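Relatório de progresso ao financiador
Projeto Pimlow — Recolha e valorização de resíduos orgânicos domésticos
Segundo período de execução
Entidade executora: Associação Flernlow
Entidade financiadora: Fundo Shojaei

1. Âmbito do relatório

O presente relatório dá conta das atividades desenvolvidas entre novembro e abril, ao abrigo do contrato de financiamento celebrado com o Fundo Shojaei. Abrange a recolha seletiva porta a porta de resíduos alimentares, a exploração da unidade de compostagem, as ações de sensibilização e a execução orçamental. Os elementos contabilísticos de suporte seguem em anexo próprio, nos termos da cláusula relativa à prestação de contas.

Mantém-se o objetivo geral aprovado em candidatura: desviar do aterro a fração orgânica produzida pelas famílias aderentes e devolvê-la, sob a forma de composto, às hortas e aos espaços verdes do território.

2. Adesão das famílias

No termo do período encontravam-se inscritos 364 agregados familiares. A meta contratual para o final do projeto é de 700, pelo que a taxa de cumprimento se situa ligeiramente acima da metade. O ritmo de inscrição foi desigual. Nos bairros de moradias a adesão decorreu conforme previsto, ao passo que nos edifícios de habitação coletiva dependeu da autorização dos condomínios para a colocação de equipamento nas zonas comuns. Em vários casos essa autorização só pôde ser apreciada na assembleia anual, o que deslocou as inscrições para o final do período.

Registaram-se também desistências, na maioria por mudança de residência. Os equipamentos correspondentes foram recuperados e reafetados a novos aderentes, sem custo adicional para o projeto.

3. Recolha

O circuito de recolha foi revisto em janeiro. A versão inicial obrigava a viatura a atravessar duas vezes o centro histórico, com atrasos frequentes no período da manhã. A versão atual concentra as ruas estreitas no início do percurso e reserva a zona norte para o final, com ganho de tempo e menor consumo de combustível. Os horários comunicados aos moradores foram atualizados em conformidade.

A taxa de contaminação por plástico e vidro continua a exigir acompanhamento. Nos pontos em que se verificou deposição incorreta repetida, a equipa deixou aviso escrito e, em seguida, procedeu a visita domiciliária. A medida revelou-se eficaz nas moradias e menos eficaz nos contentores partilhados, onde não é possível identificar a origem dos materiais.

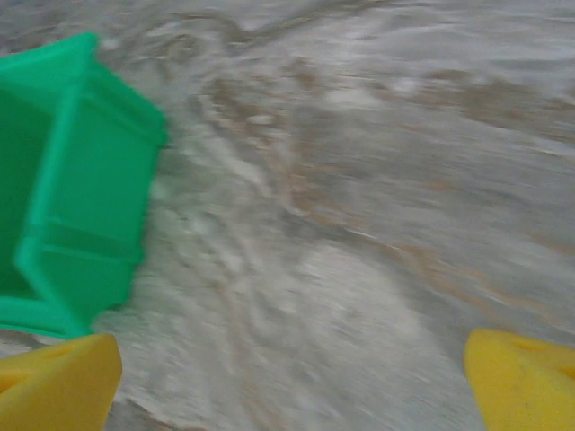

Recipiente de plástico verde, aberto no topo, com paredes nervuradas.

4. Unidade de compostagem

A unidade funcionou sem interrupções, com exceção de uma paragem programada para manutenção do sistema de arejamento. Os trabalhos foram assegurados pela empresa Nelix, no quadro do contrato de assistência em vigor. Aproveitou-se a paragem para corrigir a pendente do canal de drenagem, que acumulava água junto às pilhas em maturação após os dias de chuva intensa.

O inverno foi húmido e obrigou a um reforço do material estruturante. A estilha proveniente das podas municipais chegou com irregularidade em dezembro e a entidade executora recorreu, a título excecional, a um fornecedor privado. Esta despesa não estava prevista na rubrica de consumíveis e é objeto de pedido de reafetação no ponto 6.

O primeiro lote de composto maturado foi sujeito a análise laboratorial e cumpre os parâmetros exigidos para aplicação agrícola. Parte do lote foi distribuída gratuitamente às hortas comunitárias, ficando o remanescente reservado para a campanha de primavera.

5. Sensibilização

Realizaram-se sessões públicas nas juntas de freguesia e no mercado municipal. Foram distribuídos quase 50 guias de separação nas sessões do mercado, número inferior ao desejado. A entidade executora considera que o horário escolhido, a meio da manhã, não favoreceu a participação da população ativa, e irá propor sessões ao fim da tarde.

O trabalho com as escolas — inicialmente previsto para este período — transita para o seguinte, por acordo com os agrupamentos.

6. Execução orçamental

A execução financeira acompanha o calendário aprovado, com dois desvios a assinalar: o acréscimo em consumíveis, acima referido, e uma poupança na rubrica de comunicação, decorrente do adiamento das atividades escolares. Solicita-se autorização para compensar o primeiro com parte da segunda, sem alteração do montante global.

7. Período seguinte

Até ao final do próximo período, a entidade executora prevê concluir as inscrições nos condomínios já autorizados, iniciar as oficinas escolares e celebrar com o município um protocolo de fornecimento regular de estilha. A minuta do protocolo encontra-se em apreciação nos serviços jurídicos e será remetida ao Fundo Shojaei logo que estabilizada.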